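Shared kitchen on Cordero Street opens its doors, and the toast is already on

After a long December of scrubbing, sorting and a whole lot of tea, the shared kitchen at Cordero House is open again, and it looks wonderful!

The ground-floor kitchen serves the people who live in the building's upstairs rooms, plus anyone who drops in for the morning breakfast table. It had been closed while the old counters came out and the plumbing was redone. Money for the work came from the Bukusex neighborhood fund, which put up the first part, and from 1,279 people who chipped in through the house's own appeal (the smallest gifts were pocket change, and every one of them got a thank-you card).

Nerea Aranda, who planned the layout, wanted a place where a person could walk in half asleep and find breakfast without opening six doors. So the everyday things live out on the counter now. Cereal is in a clear jar, where you can see when it's running low. The cutting board stays out. Tea packets have their own little wooden box, up beside the fruit.

"We used to have three cabinets full of stuff and you could never find a spoon," Aranda told us, laughing. "Now the spoon is right there." 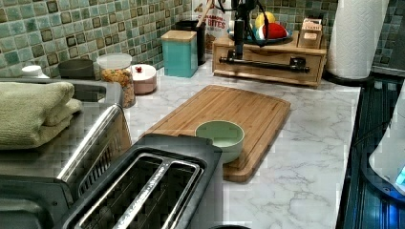

The tile was the big argument. Helmut Hinrichs, who has lived on the second floor longer than anyone, pushed for green from the very first meeting and would not budge. Others wanted plain white. In the end green and teal won by 2 votes, with brown-bordered accent tiles mixed in as a peace offering, and even the white-tile people have come around. Hinrichs says he has been down to look at it every morning since. We believe him!

The counter got a lot less debate. Everybody liked the pale marble pattern, and it brightens up that end of the room so much that people keep asking if the lights were changed. They weren't.

Setting up took a full weekend. Tolera Tekleab and Florencio Ibarra carried everything back in from storage, washed it all, and then moved it around the counter again and again until the toaster was where they both wanted it, close to the sink and away from the back wall. (Ibarra likes his toast very dark. Tekleab wanted the crumbs kept far from the fruit.)

Small drawers were a late addition and may be the thing we love most. A light wooden organizer with dark knobs sits toward the back on the right, and the fruit bowl goes on top of it, which frees up a good stretch of counter for chopping.

House rules are short. Wash what you use, put lids back on jars, and if you finish the cereal, write it on the list by the door. Residents can use the kitchen at any hour. Drop-in breakfast runs from 7 a.m. until 10 a.m., with Valeriano Carrasco on eggs for the first month.

There is still $500 left to raise for a second table, and a jar for that is at the front desk. Donations of mugs are welcome too, as long as they're in one piece. Come hungry!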